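Robot Teaching Lab, Unit 3: Teaching by Hand and by Remote
Course handout, 2019-01-21

Welcome back! Last unit we moved the arm by typing in joint angles, and most of you found out how slow that gets. This week is the fun part. You get to show the robot what to do with your own hands, and it keeps the lesson.

There are two ways to do it in our lab. In the first, you switch the Stistel arm to free mode, take hold of it just above the gripper, and walk it through the job. In the second, you sit at the Ritham station and steer from there while watching the wrist camera. Both give you the same kind of log: joint positions, gripper opening, and video, all on one clock.

Try both before you pick one for your project. Guiding by hand feels wonderful the first time (the arm is so light in free mode that people laugh out loud), and you learn the reach of each joint faster than any diagram could teach you. The catch is that your arms and sleeves end up in the video. With remote control the video stays clean, but you lose your sense of touch, and you have to judge contact by eye.

Judging contact by eye is a skill, and you will get better at it quickly. Go slowly for the last bit of the approach. Watch where the fingertip meets the edge of the object, and stop closing as soon as you see both sides touching. If the object tips or slides, open up, back off, and come in again. Leave that in the log! A recovery is worth a great deal to the learner, and a set of demonstrations where every grasp goes perfectly gives it no clue what to do when one doesn't.

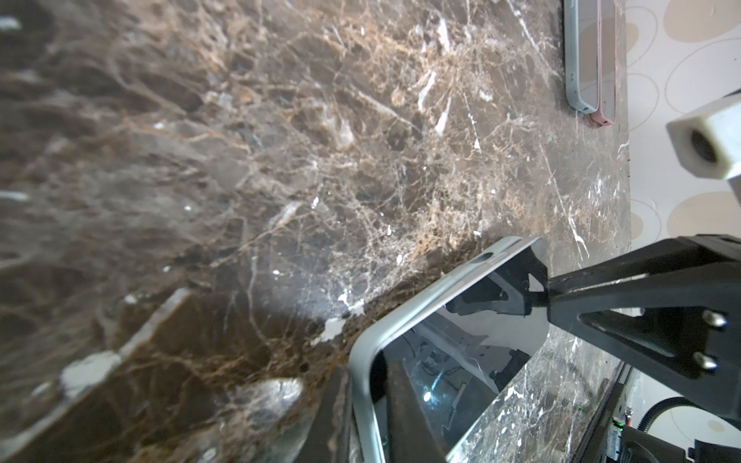
Shiny things deserve extra practice time. Glass and polished stone both throw back reflections, and a dark glass face can show you a second gripper that looks nearly as solid as the real one. Find the real edge first, usually by following the rim or frame of the object, and steer by that. Small changes in wrist angle move the reflection a lot and the edge only a little, so a gentle wiggle will tell you which is which.

What to record
Each pair records 16 demonstrations of one task. Change the starting position every time, even if only by a hand's width. Swap drivers halfway. Two people never move quite alike, and the spread is good for the model.

Keep pauses short. The Jedorex logger saves everything, including the long moment when you stop to talk about lunch, and the model will happily learn to stop there too. Last October one pair turned in a log of 2059 steps, and after trimming the idle stretches at the start and end we were left with 1880. Trim before you upload.

Before next time
Read the Pálfi notes, chapter 3, on matching recorded motion to video. Bring one question about it.
Play back two of your own logs at half speed and write down where you hesitated.
Choose an object for the free session. Flat, thin, and a bit awkward is ideal.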